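Visit to the Stalden Site: Sorting and Storage Hall

In June, members of the Tivach training network were received at the Daltholm works in Stalden. The purpose of the visit was to see how small parts and stock are stored and handed over between departments. The group assembled at the main gate at 8:40 a.m. and was given safety shoes and a short introduction before entering the hall.

The first part of the tour covered the receiving area. The hall was reorganized last year and now covers 2000 square meters, with 55 marked storage bays along the north wall. Goods are checked against the delivery note, given a bay number and moved the same morning wherever possible. Our hosts explained that the old arrangement, with shared shelving, had led to frequent searching – a problem several of our own members recognized.

The group then moved on to the bin stations, where metal bins are set up one behind the other and clamped together so that they do not shift.
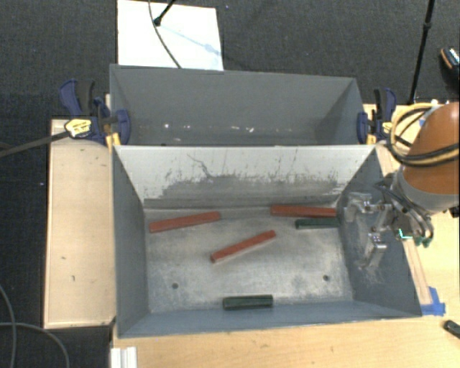 Discussion at this point turned to the bins themselves. Plain gray metal was chosen over plastic after a trial period, mainly for its service life. Scuffs and scratches on the inner walls are accepted as normal wear, and a bin is withdrawn only when it is bent or has a sharp edge. Red and green bars are kept in the same bin at this stage and separated by color later. Members asked whether mixed bins slowed the work. The hosts replied that the question is under review and that a written summary will be sent to the network.

After a break of 40 minutes, the group visited the Yokoyama room, used for instruction and named after the site's former partner firm. Sample labels and bay plans were laid out on two tables, and copies were available to take away.

The visit closed at 1 p.m. The network thanks the Daltholm works for its hospitality. Members wishing to receive the bay plan in electronic form should contact the Tivach office.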